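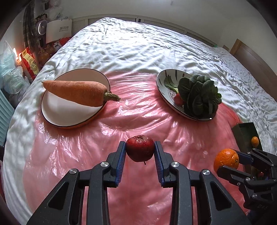

Apple in one gripper, mandarin in the other, carrot and greens on their plates.

**Can a machine put the fruit and veg away yet?**

Posted by **Seija Kauppinen** in Home & Kitchen > Gadgets and automation

My mother has bad hands and the job she hates most is dealing with the shopping. Carrying it is fine, we do that for her. It's the bit afterwards, getting everything out of the bags and into the bowl or the fridge drawer. Small round things are the worst for her because she drops them and then has to bend down.

She has a Ludico floor cleaner which she likes, and she asked me whether there is something similar for this. I said I would find out. I'm not after a research project. I want to know if there is anything an ordinary household could buy, or will be able to in the next few years, that would take apples, mandarins, carrots, leafy stuff and so on and put each kind where it goes.

Budget is not huge but we could stretch for something that really worked. She lives in a ground floor flat in Tesville if that makes any difference for servicing.

---

**Oskari Räsänen**

Short version: no, nothing you can buy for a flat.

Longer version. I do maintenance at Kemppainen, we pack fruit, and we have had a Vastora picking cell on one line since April. It handles apples very well. It does 32 a minute all day and I hardly have to go near it. But look at what it's been given. The apples come down a belt in a single layer, the light never changes, the crates are always in the same place and there is a fence round the whole thing. When we tried it on mandarins we had to change the finger pads and turn the grip force down, and even so we had split peel until we'd spent a week on the settings.

Your mother's shopping has all of that mixed together. An apple is hard and slippery. A mandarin is soft and the skin moves. A carrot is long, so the machine has to choose where to take hold of it, and if it picks the thin end the other end swings down and hits something. Leafy greens are the worst of the lot. There's no solid shape to close on, you get two leaves and the rest falls on the floor.

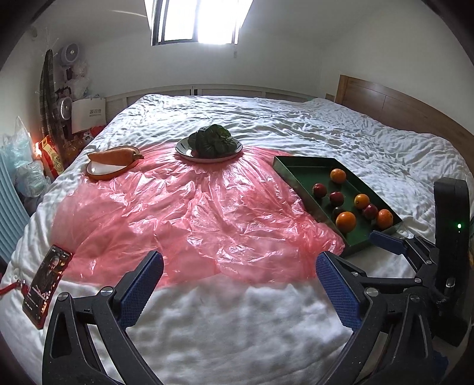
Then there is what everything is lying on. A plate has a rim, so the fingers have to come in from above or at a slant, and a tray with raised sides is harder again once there is fruit against the side of it. Crinkled plastic is a nuisance too. It shines, so the camera gets bright patches where there is nothing, and it shifts about when something is dragged across it. Put it on a soft surface like a bed and the fruit can roll every time the surface is pushed. People deal with all this without noticing. The cell at work would stop and put its red light on.

Two grippers help, one to steady and one to lift, but then they have to keep out of each other's way. That is more programming and more to go wrong.

What has changed is the way they are taught. It used to be that somebody typed in every position. Now a person does the job by hand with the same type of gripper the robot will have, over and over, with a camera on it, and the software learns from the recordings. I've seen one go from useless to fairly good at a single task that way. The trouble is "fairly good". At 90 per cent you are still picking up one in ten off the floor, and the person doing that would be your mum.

---

**Paavo Vainio**

my brother in law has one of those robot arms for the desk, paid 452 for it. it can move a lemon from one bowl to another if you don't touch the bowls. wouldn't bother

---

**Begoñe Benítez**

I'm an occupational therapist, so I'll leave the robots to Oskari and answer the other half.

Ask the shop or whoever delivers to pack fruit loose in a shallow crate instead of tied bags. The knots are often harder on sore hands than the fruit is. Put the crate on the worktop at elbow height with the bowl right beside it, touching if possible, so each piece is slid across and hardly lifted. A folded tea towel under the crate stops it moving. For greens, leave them in the bag and put the whole bag in the drawer.

If she wants a tool, a long-handled grabber with rubber-lined jaws is worth having for whatever lands on the floor. Try it in the shop first, as some have a very stiff trigger. The ones with a full-hand squeeze are usually easier on the thumb joint.

---

**Seija Kauppinen**

Thank you all. The bit about the knots is right, I watched her with the bags this morning and that is where she struggles. I've ordered a grabber and will ask about the crate.

Oskari — if Vastora or anyone else brings out something for kitchens, could you post it here? She says she is willing to wait, within reason. She is 90.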